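Gruka marker cell, notebook
2026-03-15

In on a weekend because the planner rewrite is eating my weekdays. Booker dropped by for an hour, then left me to it (fair enough, the footy was on). Hazel, if you're reading this on Monday, start at the part about the tip estimator, it's the bit that touches your code.

Where we were

The old grasp planner treats every marker as a plain cylinder lying or standing somewhere on the table, picks an approach, closes, and then assumes the axis in the hand matches the axis it planned on. Lovely when it works. Trouble is the pen gets nudged as the fingers close, and after that the planner is carrying around a tip position that's out by a few millimetres. You can't write with that, and you can't cap with it either.

So the new branch (oso-tip, on the shared server) re-estimates the pen axis after the fingers close, using the wrist view only. Two stages. First a coarse segmentation of whatever is between the fingers, then a line fit down the barrel edges, with the nose cone used to decide which end is the tip. The fit goes back to the planner as a fixed tool transform and everything downstream uses that.

Blue tip first

I started with a blue one, tip up, held near the base. The print on this barrel is a menace: big black 白板笔 characters running up the side, and a red band with WHITE on it lower down near the fingers. The edge detector adores that lettering. First pass, it found strong vertical lines inside the barrel and fitted those instead of the outline, so the axis came out skewed. Having the plant behind didn't help, all those glossy leaves with white speckles on them throw up edges everywhere, and being so close to the lens the pen itself is soft. I ended up masking everything outside the finger gap plus a margin and only letting the fit see the outermost edge pair. Much calmer after that.

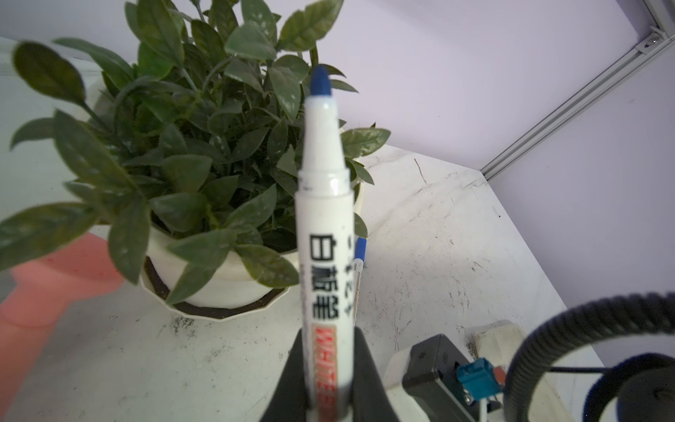

Planner changes

Notes so I don't lose them:

The old code called the table height from the Fodum config every cycle. I cache it now. Cycle time for a plan went from 1157 ms to 458 ms, which I didn't believe, so I ran it again and got the same. Booker reckons the config loader was re-reading the whole file each time. I haven't checked but I'd put money on it.

Approach candidates are now scored with a clearance term for anything tall behind the target. The plant pot counts as tall. So do the leaves, sort of, I've padded the pot's collision shape out to cover most of them and called it a day. Hazel will hate this. Hazel, please suggest something nicer!

Gripper closing speed is dropped for the last bit of travel. It's a single parameter in the Gallagher driver wrapper, named close_tail, and please nobody set it to zero again.

Collision shapes are reloaded only when the scene file changes. There's a stale flag if you edit by hand, so bump the version line or it'll ignore you.

Black tip, and clutter

Next the fat one with the rounded black tip. Different problem altogether. The barrel is translucent, so the outer edges are weak against a pale tabletop, and there's a bright highlight running straight down the nose cone. My nose-cone check looks for a taper in brightness as well as shape, and the highlight split the cone into two halves that each looked like a skinnier cone. It gave me two tips. I've taken brightness out of that check completely and it's shape only now, and the dark felt against the white surface turned out to be a much better anchor anyway.

The other thing this one shows up is neighbours. There are blue-capped markers lying on both sides of the held one, and whenever my mask margin gets too generous, a slice of somebody else's barrel sneaks in and the line fit goes for it. I've got the margin at 6 pixels for now. At 5 it starts nibbling the real edge on the fat pen. Not much room in between, so the margin probably wants to scale with apparent barrel width, and that's my job for the week.
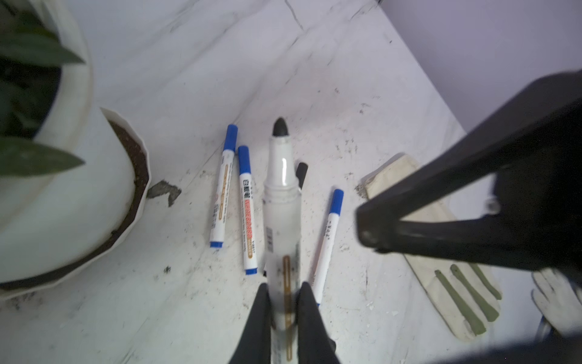 Hazel Pettigrew

Hazel here, adding to this from home. Read it all, and yes, I do hate the padded pot! Could we keep the pot as its own shape and give the leaves a soft cost, so the arm can brush near them if there's no better way in? I've got half of that written from November and I'll push it to a side branch. On the double tip, I'd also add a sanity check that the tip has to sit close to the fitted axis, which would have thrown out both of your skinny cones for free. And the dark specks on the tabletop are going to bite us once we look for loose caps, so can someone give it a wipe before the next calibration, or else I'll have to put a minimum blob size in and I'd sooner not.

Leave close_tail alone, agreed. I'll look at the config loader tomorrow.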